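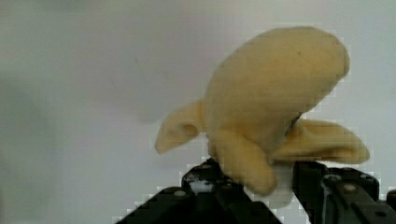 Props bench, August: plush fruit and the kitchen table set

Picked up where I left off before lunch. The job is still to decide which of the table props are worth keeping for the play kitchen kit and which go back to Castness. Bogdan Jakubowski thinks they all stay. I don't, and I want my reasons on paper before he talks me out of them.

Banana first. It's the peeled one, butter-yellow with floppy peel flaps and a white inside. Everybody who comes past the bench likes it. I like it less. The flaps go wherever they please, and once the toy has been picked up and set down a few times it doesn't read as a banana from every side. From the back it's a yellow lump. Bogdan says a child will know what it is. Maybe. A grown-up from Breltcombe asked me last week if it was a squid.

The fabric is the other thing. Castness calls it "wipe clean" on the order sheet. It has a slight fuzz to it, and I have never met a fuzzy fabric that wiped clean. There's a tiny dark speck near the top of the yellow part. Could be the maker's idea of a banana tip, could be dirt. I went over it with a damp cloth and gave up. Not putting "wipe clean" in our listing until somebody shows me.

Squeeze test, by hand, 40 presses on the white part. Went back to shape each time as far as I could judge by eye. That's a weak test and I know it. The Laxdal people quote 400 for theirs but don't say who did the pressing or how hard, so I'm not giving that number much weight either.

Flap seams: tugged each one, no popped stitches that I could find. I'd still like to see one after a month in a room full of four-year-olds.

Then the table layout. Bogdan's plan is that the kit should look like a meal in progress when you open it up, so he put things out the way he wants them on the box cover. White table, plate at the back, oven on the right, bowl at the front. I said fine, lay it out, I'll look at it from above and say what bothers me.
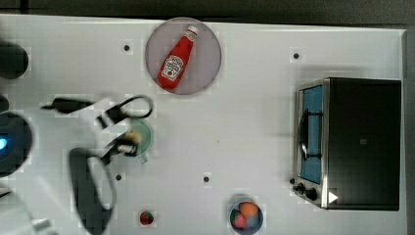 Bogdan's layout from above, ketchup bottle on the plate, toaster oven at right.

What bothers me:

The ketchup is lying on the plate. Nobody eats a bottle. If the plate is meant to show a meal, put food on it. Bogdan says the red looks good on that grayish-mauve color, and it does, but that's an argument about the box cover and I was asked about the kit.

The toaster oven is too much. Big black top, and from above it pulls your eye away from everything else. I do like the two knobs, one bigger than the other. My trouble is scale. Next to it the bowl looks like it belongs to a different family. Zistov has a smaller one in their list and I'd rather try that before we print anything.

The bowl is the best part. Small, dark rim, orange fruit in it, simple. I'd build the whole set out from the bowl.

The strawberry by itself on the table I'm on the fence about. It's small. We'd want to check it against the choke gauge, and the gauge is on loan to Breltcombe, so that waits. Until then it doesn't go in anything with our name on it.

Cost: with everything in, Bogdan gets to 179 a kit. He says that's fine for schools. I asked which schools and he changed the subject. Without the oven it drops a good deal, but he hasn't worked out by how much.

To do:
Get the choke gauge back, test the strawberry.
Ask Castness for washing instructions in writing.
Order 6 of the bananas, not the full carton, and wash two of them hot.
Try the layout again with the Zistov oven and real play food on the plate.

Bogdan read this over my shoulder and wants it noted that he disagrees about the banana. Noted.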